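From: Selma Dimitrov
To: Stevska Shed and Small Spaces list
Date: February 2026
Subject: Re: Hanging storage vs. drawers, who's won?

Hi all,

Refugio Arellano wrote:
> We've got the keys to the new unit at last and I'm
> trying to work out storage for the sewing bench. It's
> a skinny space, 228 cm along the back wall, and my
> other half wants drawers. I want everything up off the
> bench where I can see it. Has anyone gone the hanging
> basket route and regretted it?

No regrets from me, mate, but I did get it wrong the first time! When we moved to Montes I bought a big flat-pack drawer unit and within a fortnight I had one drawer of bobbins and three of complete rubbish. Sold it to Teodoro for 40 bucks (he keeps fishing tackle in it, good luck to him) and went to wire baskets on a rail.

The one with dividers is the bit I'd pay for again. Thread in one slot, zips in the next, elastic, bias binding, and the last one for whatever I've just put down and can't find.
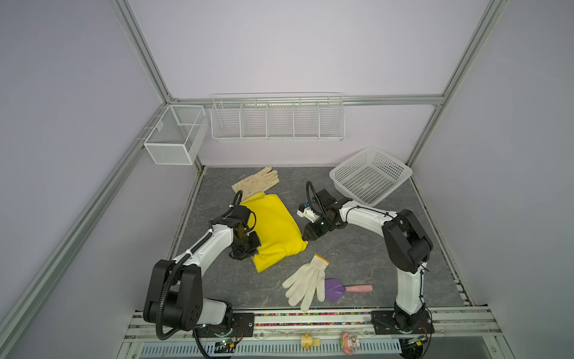 White wire shelf with five compartments, mesh basket round the corner on the left.

A few things before you get the drill out. Work out what colour your walls will be first, because painting behind a rail is a mongrel of a job. Sit in your chair and reach up, then mark the wall where your hand lands. I hung mine standing up and had to move the lot down. And if your unit's plasterboard like ours, find the studs, or use proper toggles. Faustino Chávez posted a good rundown on those last April, it should still be in the archive.

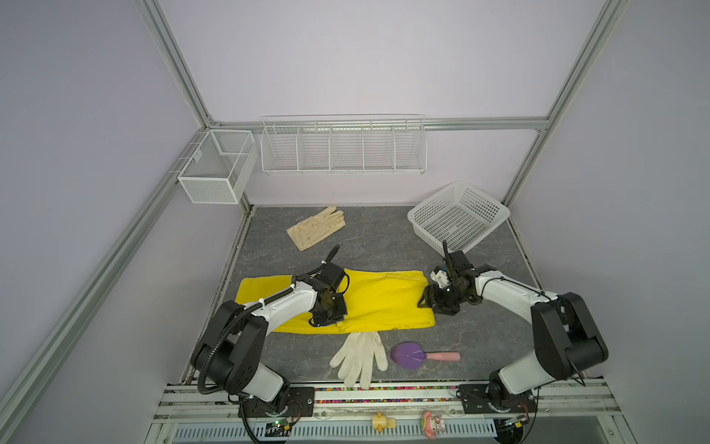 As for the other half, could you split it? Fabric does better in a drawer anyway, the sun fades it something shocking. My stash lives under the bench in 2 old tubs with lids and I'd swap those for a decent drawer tomorrow. Little stuff up, big stuff down, and no blue over it.

Does the new place get arvo sun on that wall, by the way? If it does I'd think about a blind before anything else. Braulio was getting rid of some at Christmas and may still have a couple in the garage.

Oh, and pins. Don't put pins in wire baskets. Jar with a lid.

Cheers,
Selma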